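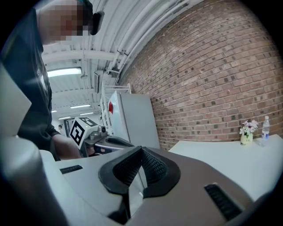 Ilse Postma

Narnen skirt, side zipper ripples after pressing
Status: closed
Opened by: Liesbeth Koster, Brostia fitting room
Assigned to: Ilse Postma, sample room

Report
The invisible zipper on the left side seam of the Narnen skirt waves once the skirt is on a body. It looks flat on the table. On the stand there is a bump at the hip and a second, smaller one near the bottom stop. Three samples checked, all the same. The right side seam hangs straight. Needed for the Prillasbridge presentation, so please treat as urgent.

Details
Fabric: wool crepe from Sveinbjörnsson, navy, cut on the bias
Zipper: invisible, 22 cm, polyester tape
Lining: acetate, cut on the straight grain
Sizes affected: all samples sewn in July
Size 38 toile in cotton: no problem

First reply
Please send one skirt back unpressed if you still have one. Also tell me if the waistband was already on when you first saw the ripple. If the ripple goes away when the waistband is unhooked, we are looking at a different fault.

Liesbeth Koster
Waistband was on. I unhooked it and the top bump got a little smaller but the lower one stayed. All three have been pressed. Sending the worst one.

Step 1, zipper tape
I took the zipper out of the returned skirt and measured the tape against a new one from the same box. The used one was shorter by a few millimeters. The tape had shrunk under the iron. I steamed two new zippers on the wool setting, let them cool and measured again, and both had shrunk by the same amount. So that is part of it. From now on the zippers get steamed before they are sewn in.

Made a test side seam with a pre-shrunk zipper. Top bump gone. Bottom bump still there, same place.

Step 2, seam length
Laid the front and back pieces on the paper pattern. Both were longer than the pattern along the zipper opening, the back more than the front. The crepe had dropped on the bias before it was sewn. Joris Hoekstra cut these and says the pieces were hung by the waist overnight, as we do for the hem. That is correct for the hem, but nothing was holding the side seams.

Tried staying the opening with a strip of lightweight fusible, 2 cm wide, cut on the straight grain, applied while the piece was flat on the pattern. Hung it overnight. The opening kept its length.

Step 3, machine
Costel Milošević asked me to rule out the machine, so I did. Foot pressure was set higher than the card for crepe. I lowered it and ran a seam with the zipper foot at stitch length 2.5, then a second one with tissue under the seam. No visible difference between them. Lowered pressure stays, tissue not needed. Thread tension was fine and I left it alone.

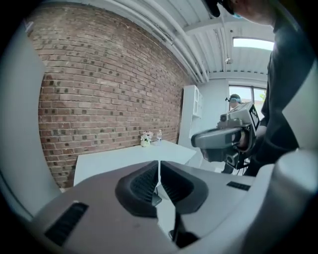

Black ribbed pads, close up.

Step 4, full sample
Sewed one complete skirt with the steamed zipper, the fused strip and the lower foot pressure. Hung overnight before the waistband went on. Pressed with a cloth from the wrong side only. Sent to fitting.

Liesbeth Koster
Tried it on the stand and on the fit model. Zipper is flat standing and walking. When she sits there is a soft fold at the hip, but the right side does the same, so I am happy with that. The lining pulls slightly at the bottom of the zipper. Is that related?

Reply
Related, yes. The lining opening was still cut to the stretched length. I have shortened the slit on the lining pattern and marked the end point with a drill hole. Unpick the lowest hand stitches on your sample and let the lining drop, it should sit right without a new one.

Liesbeth Koster
Did that. Lining is fine now.

Question from Godelieve Kramer, production
Can the factory skip the overnight hang? We have 18 skirts in the first run and not much rail space. Also, do the zippers already in stock have to be replaced?

Reply
Keep the hang for the hem. The fused strip has to go on before hanging, so the order of work changes: cut, fuse, hang, level the hem, zipper. The stock zippers are fine to use once steamed. Lay them flat to cool and don't pull them straight while they are warm. If the factory uses its own fusible, I would like to see a piece of it on the navy first. The one they sent for the coat facings was too stiff for this.

Resolution
Causes: zipper tape not pre-shrunk, and side opening stretched on the bias during hanging. Foot pressure corrected at the same time, probably minor.
Pattern and sewing instructions updated and sent to production. The old paper pattern for the lining has been taken off the hook. Existing July samples will be opened on the left side and redone, except the one with the iron mark on the back.

Closed August 4, 2024. Reopen under the same title if it shows up in the black crepe.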